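I have been learning Chinese for 39 weeks and I can now confidently order a bowl of noodles, apologise for ordering the wrong bowl of noodles, and tell a stranger that my elder brother is a doctor. I do not have an elder brother. The textbook was very keen on him, though, and he has come to feel like family.

The trouble began when I decided I was ready to read. By then I had 500 characters on flashcards, which the flashcard app greeted with a small burst of confetti, and I went into the weekend feeling like a scholar. On Monday I picked up a real book with real pages and found that I could read "and", "of", "not" and the number two. It is surprising how little plot you can get out of those. 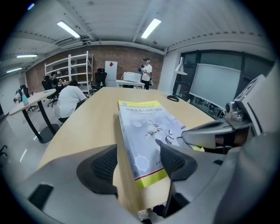
My teacher, Oddur Bjarnason, is an Icelander who learned his Chinese in his forties and teaches it above the Fatar bakery in the evenings. I asked him what I should read first. He said, "Anything you would be bored by in English." His theory is that novels are cruel to beginners. A novelist will go a long way to avoid using the same word twice, whereas the author of a manual will use it nine times on a page and then put it in a heading.

I took this badly, as I had already bought a novel. It's on the shelf now, looking literary.

But he was right, annoyingly. I tried the instruction leaflet for my Stinar rice cooker, which comes in six languages, and got through the whole Chinese section in an evening. I learned "lid", "steam" and "do not". I then learned from the English section that I have been using the rice cooker wrongly since I bought it, so the evening paid for itself twice.

Technical covers are a good place to practise too. Chinese is kind to the beginner here, as long words are so often short words standing next to each other. A computer is an electric brain – everyone tells you that one in the first week, and everyone is right to. "Intelligent" is two characters, "machine" is two, and stick "person" after "machine" and you have a robot. Once you can see the joins you start to feel clever, right up to the moment you open the cover.

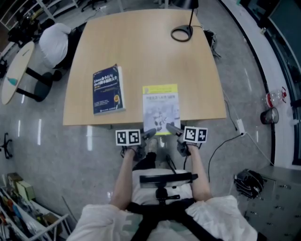

The other thing is the dictionary. I use a paper one, a fat Van Hecke with a cracked spine, and looking up a single character can take me as long as making tea. First you guess the radical. Then you count the strokes, get it wrong, count them again and get a different wrong answer. My friend Grímur Hafþórsson points his phone at the page and has the answer before I've found my glasses. He remembers none of it by lunchtime. I remember very little by lunchtime either, but I have suffered for mine.

My aim for September is 200 pages of something, anything, with the dictionary allowed only at the end of each page. I'm on page 34. I believe it is about drainage.

Shared 39 times
3 comments

Marjory P.
My textbook had a younger sister who liked swimming. I still think about her. Does she get on with your brother, do you suppose?

tinpot_scholar
Try children's encyclopaedias, they repeat themselves just as much as manuals and there are whales in them. Storybooks for tiny children are a trap, it's all sound effects.

Grímur H.
I remembered "lid".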